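Ikodden Quilt-Along: your questions answered

Hi, I'm Gyu-bin Yoon, and I run the Ikodden Quilt-Along out of my sewing room (well, half of it's a sewing room, the other half is where the winter coats live). I get the same emails every round, so I've pulled my answers together. If yours isn't covered, write to me and I'll get back to you, usually after 9 p.m. when the kids are down.

What is Ikodden, anyway?

It's my scrap quilt pattern, a throw made entirely of small squares and half-square triangles. The name is a made-up word my daughter used for blankets when she was tiny and I've never been able to call it anything else.

How many squares are we talking?

The throw takes almost 1,000. I know! But you're chain piecing most of them and they go faster than you'd think. The big bed version, which I've called Vukness, takes 1,926 and I wouldn't start there unless you've already got a few quilts behind you. If you only want a taste, the Cloveo cushion uses 125 and you can get through it over a long weekend.

Do I have to buy new fabric?

Please don't, at least not until you've been through your cupboards. Old cotton shirts are wonderful, and so are worn-out sheets and pillowcases. I wash everything in warm water first, dry it properly and press it flat before cutting. Reds and navies get a colour catcher in the wash. I skipped that once with a crimson tablecloth and ended up with a whole quilt of pink "whites", which my sister now owns and claims to love.

What about stretchy fabric?

I'd leave T-shirts out of this one. You can back them with a light fusible and some people do it beautifully, but mixing them with regular cotton at this size is a headache.

What size do I cut?

Two and a half inches for the plain squares. I know we're supposed to be metric, but quilting rulers never got the memo, so the whole pattern is in inches. Half-square triangles start a bit bigger and get trimmed down after pressing.
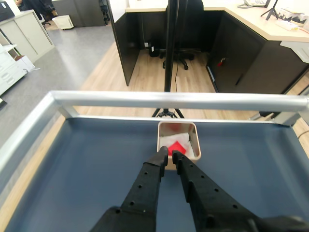 Trimming is the part people want to skip, and I get it — it's dull. Put on a podcast and do it anyway, in batches, before you sew a single row. My first Ikodden was out by nearly a full inch along one side and I could only blame myself.

Can I sew it by hand?

Of course you can! English paper piecing works for the squares, though you'll want to allow a year and a comfy chair. One of our regulars hand pieced the Sun block (the yellow one in the centre) and did the rest by machine, and I thought that was a very sensible compromise.

Which way do you press the seams?

To the dark side, mostly. In the Sun block I press them open because so many points meet in the middle and it gets lumpy otherwise.

When does the next round start?

November, same as always. You'll get one email a week with that week's rows, and you can join late without any fuss. I'm usually behind by week 2 myself.

Is there a cost?

The emails are free. The printed pattern costs a little, and that goes to paper and postage. You don't need it to take part, but it does have the colouring page, and I'm pretty fond of the colouring page.

Can I sell a quilt I make from your pattern?

Yes, go for it. Just mention the pattern name somewhere on the tag, and please don't photocopy the instructions for your whole guild — send them my way instead and I'll add them to the list.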